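Cable sorting evenings begin at Iston community hall

The community hall in Iston has started a series of evenings for sorting its old cables and chargers. The first one was held in October, and the next will follow before the winter programme begins. Everybody who can coil a cable, or who wishes to learn it, is welcome.

The hall has collected electrical things for many years. Theatre groups, language courses and the film club have all left something behind, and most of it went into the cupboard under the stairs. When the cupboard was opened this summer for painting, the boxes had to be carried out to the corridor, and they stayed there for several weeks. The list made afterwards by Vira Lysenko, who looks after the hall's equipment, has 126 entries. It includes power cords, extension leads, microphone cables and a number of adapters that fit no device in the house.

"We were buying new cables each year and we already had them," says Lysenko. "But they were in one big knot, so it was quicker to go to the shop."

The work is simple but it needs a large table. Each cable is taken out of its box, untangled, wiped with a cloth and looked at from one end to the other. If the outer cover is broken or the plug is loose, the cable goes into the bin for electrical waste. The others are wound into a coil, tied and laid on the table until there is a place for them.

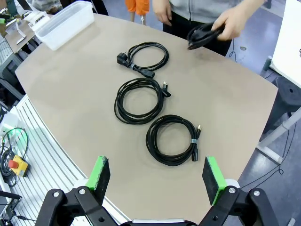
The tying was discussed for a long time on the first evening. Some of the helpers have always used rubber bands, but these become dry and break after a year or two, and then they stick to the cable. Tape leaves glue. The hall has now decided for hook-and-loop ties, and it asks its user groups not to take them off and throw them away when they borrow something.

Murray Maihi, who worked with stage sound before he moved to Iston, showed how to wind a long cable without twisting it. He asks people not to wind it over the hand and elbow, as many of us learned at home. The loops should be made one after another in the hand, all of the same size, and the cable should be allowed to turn as it wants. A cable that is wound like this can be opened on the floor without knots. Thick cables need larger loops, and it is better to make the coil a little too big than too tight.

When the sorting is finished, the cables will be stored by kind on hooks and in open boxes in the room beside the kitchen. Power cords will have the upper shelf, sound cables the middle one, and everything for computers will be placed below. Each box will get a label with the length written on it. The cupboard under the stairs will be used for folding chairs.

Cables which the hall does not need will be given away on the last evening. Power cords may be taken only after they have been tested, and no person may take more than 5.

The evenings take place in the small room on the ground floor, from 7 pm until 9 pm. There is space for 20 people. Tea is offered, and the entrance is free. Those who have unused hook-and-loop ties at home are asked to bring them along. The next evening will be announced on the board at the main door.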